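Robot Teaching Methods, Handout 6
Demonstration by hand and by remote control
Instructor: Hamish Ormsby
Thu 9 November

Read before lab. Bring the Acharya chapter if you have it, mainly so we can argue with it.

1. Two ways to show a robot something

Hand guiding means you grab the arm and push it through the motion while the joints go slack and record. Remote control (teleoperation in the readings) means you move something else, a leader arm or a handheld controller, and the robot copies you. Either way you end up with a stack of recordings and a program that tries to imitate them.

The sales version says anyone can teach a robot this way. I'd like you to be suspicious of "anyone" and of "teach." In September we gave the Jamedow task to people who had never driven an arm. Most of what they recorded was hesitation, and a learner copies hesitation very faithfully.

2. What the demonstrator sees

Hand guiding has one big problem: your own hands and body get into the camera views, and they won't be there when the robot works alone. Remote control fixes that and takes away your sense of touch.
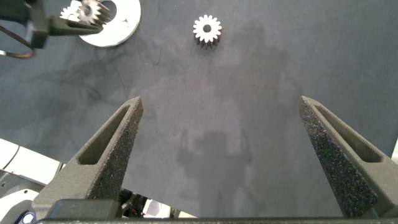 Gear assembly is a favorite demo task because it looks hard and films well. Ask what the operator had to work with, though. From the wrist, one gear lies flat between the open fingers, hole up, and you'd call that an easy pick. The other two are up by the white plate, with the second arm's black finger across their lower portions and one gear partly behind the other. A person standing at the table just leans over. The wrist camera can't lean, so if the demonstrator was looking at the table directly, the recording holds choices the learner has no way to explain. Umut Erdem calls this "cheating with your neck," and I haven't found a better name.

3. How many demonstrations?

The Darkow notes ask for 600. The Varell notes ask for 2,000 on a similar task and report a result I can't tell apart from the first. Neither says how many operators there were, or how many recordings were thrown out — and by whom. Until I see those, I treat both numbers as decoration.

4. For lab

Work in pairs. One person drives while the other watches only the wrist view and says out loud when they lose track of a part. Then swap. Keep the bad runs. Write down where the two of you disagreed about whether a run was any good, and hand that in with your recordings.

Reading for next time: Darkow notes, section 2, skipping the introduction.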